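1/ I sat in on hiring interviews at Julgate for two years. Mostly I took notes. A few things about pauses, because I've seen a lot of bad advice on them this week.

2/ A pause before an answer tells you very little. Some people start talking and find the answer on the way. Others build the whole sentence first. Both types get the question right at the same rate in my notes.

3/ I kept a log. 153 interviews, first-round only, same opening question each time. I wrote down how long it took the person to start talking and what score the panel gave at the end.

4/ The panel scored slow starters lower. Then I compared those scores with the written task, which was marked without names. The gap went away.

5/ So we were marking people down for being quiet for a few seconds. Nobody on the panel thought they were doing it. I was on the panel and I was doing it too.

6/ Phone calls are worse. In a room you can see someone looking up or moving their lips. On a call there's a gap and the interviewer fills it, usually by asking the question again in different words. Now the person has two questions to deal with.

7/ Video with a lag is worse than phone. We used Dototix for the Kisonmont office and the delay was enough to make everyone sound unsure. People talked over each other, said sorry, stopped, and started again together.
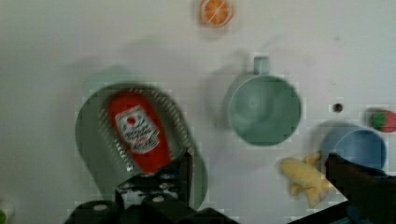

Red toy ketchup bottle in the green container.

8/ What we changed: the interviewer counts to five in their head before saying anything. It feels very long. Most people start talking at three or four.

9/ We also sent the opening question the day before. There was pushback on this. The worry was rehearsed answers. Some were rehearsed. The follow-up questions sorted that out fast.

10/ Pauses in the middle of an answer are a different thing and I'd be careful with those as well. A person who stops halfway through a story may be checking a date, or deciding whether to mention an old boss. You can't tell which from the outside.

11/ Someone asked about eye contact during the pause. I stopped writing it down after the first month. Looking away while thinking is very common and I couldn't connect it to anything else in the log.

12/ Culture and family matter here too. If you grew up at a table where you had to jump in to be heard, a short gap feels rude. If you grew up in a house where people waited - mine was like that - jumping in feels rude.

13/ The limits: one company, one kind of job, and me with a stopwatch under the desk. It isn't a study. I wrote up the notes in a 700-word post on Haruna if you want the longer version with the scoring sheet.

14/ If you're the one being interviewed, "let me think about that for a second" works fine. Say it once, then take the time. The people across from you stop worrying when they know the line hasn't dropped.

15/ Replies are open until Friday. I'll answer the ones about panel scoring first.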